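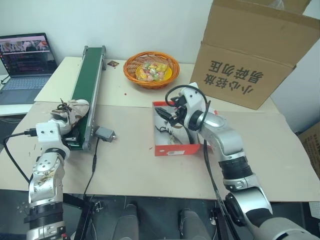
Fig. 1. Two robot arms, with a sneaker, a shoebox and a narrow conveyor belt.

Print this page | E-mail this page

Vacation Property Operations
Handout 5: Reservation Terms, Deposits and Cancellations
Prepared by Ruth Bedoya and Borghild Wallin
Revised December 2018

Scope of this handout

Handout 4 dealt with the listing and what it must say about beds, baths and access. The present handout takes up the reservation from the first inquiry to the return of the security deposit. Students should read it together with the Statstead rental agreement distributed in class. Local law on lodging taxes and tenancy differs from place to place and is treated separately in Handout 7.

Four terms are used throughout. The owner holds title to the property. The manager acts for the owner under a written management contract. The guest is the person who signs the rental agreement and pays for the stay; other persons in the party are occupants. A booking channel is any outside website or agency through which the reservation arrives.

1. From inquiry to confirmed reservation

An inquiry creates no obligation on either side. A manager who answers "yes, the unit is open that week" has given information about the calendar and has not held the dates. Many disputes begin at this point, when a guest buys plane tickets on the strength of a friendly e-mail. The reply to an inquiry should therefore state the rate, the dates, the time until which the quote is good, and the step that makes the reservation firm.

In the Statstead agreement, a reservation is firm when the manager has both the signed agreement and the advance payment. One without the other is not enough. If the payment arrives first, the manager should acknowledge it the same day and send the agreement again with a clear return date.

Holds are permitted as a courtesy. A hold should be entered on the calendar with the name of the prospective guest and the hour at which it lapses. Unmarked holds are a common cause of lost weeks in high season.

2. Advance payment and security deposit

Students often confuse these two sums. The advance payment is part of the rent. It reduces what the guest owes at the final due date. The security deposit is the guest's own money, kept by the manager against damage, missing items, unreturned keys or excessive cleaning. It should appear on a separate line of the invoice and, where the law requires, be kept in a separate account.

A damage waiver is a third thing again. The guest pays a fee that is not returned, and the manager agrees not to pursue the guest for accidental damage up to a stated limit. The waiver does not cover deliberate damage, smoking in a nonsmoking unit, or a party larger than the agreement allows. Staff at the front desk should be able to explain this in two or three plain sentences.

3. Cancellation by the guest

A cancellation clause must answer the following:

- How must notice be given, and when does it take effect?
- What part of the rent is returned at each stage?
- What happens to the cleaning fee, the booking fee and the tax?
- Is anything further returned if the dates are rented again?
- May the guest change dates instead, and how many times?

The last item is frequently missing. A guest who moves a stay from June to the quiet season has changed the value of the reservation a good deal, and the agreement should say which rate applies to the new dates.

The cleaning fee deserves a separate word. It pays for work done after departure. If the guest never arrives, the work is not done, and keeping the fee is difficult to defend even when the rent itself is forfeited. The course position is that it should be returned in every case of cancellation before arrival.

4. Cancellation or substitution by the manager

Burst pipes, sales of the property and double bookings all occur. The agreement should permit the manager to offer a comparable unit, and it should define "comparable" by sleeping capacity, number of bathrooms, location and principal features such as a pool or a view. The guest must remain free to decline the substitute and receive all money back, including fees.

Case for discussion: Skerkside

Skerkside is a lakeside property of 34 units under one manager, Rigoberto Inga. A guest, Giuliana Cusi, reserved a two-bedroom unit with a balcony facing the water for a week in June. Her confirmation named the unit. Five days before arrival the water heater in that unit failed, and the manager moved her party to a two-bedroom unit on the parking lot side. No call was made. The guest learned of the change at check-in, accepted the key under protest, and later asked for the return of half the rent.

The agreement read: "Management may substitute a similar unit when necessary." It did not define "similar," and it was silent on notice.

In preparing the case, students should consider the wording of the listing as well as the agreement. The balcony and the water view appeared in the headline, and the rate was higher than that of units on the other side of the building. Students should also consider what the guest gave up by taking the key — and whether she had any real choice at that hour of the evening.

5. Return of the deposit

The inspection should take place before the next party arrives, with dated notes. Ordinary wear is the owner's expense. A faded bedspread or a loose cabinet handle is ordinary wear; a burned countertop is damage. Where a deduction is made, the guest should receive an itemized statement with a copy of the repair invoice. Estimates are acceptable only when the work cannot be finished before the statement is due.

Managers should resist the habit of deducting small sums for trivial items. A missing coffee mug costs less to replace than the letter costs to write.

Assignment

Redraft the Skerkside substitution clause in no more than two paragraphs. Attach a one-page letter from the manager to the guest, written as though sent on the day the heater failed. The Rarnari and Flores agreements in the course reader may be used as models, with the source noted in the margin. Papers go to Ulises Chambi in Room 13 before the next class meeting.

Reading for next time: course reader, section on owner statements and trust accounts.

Print this page | E-mail this page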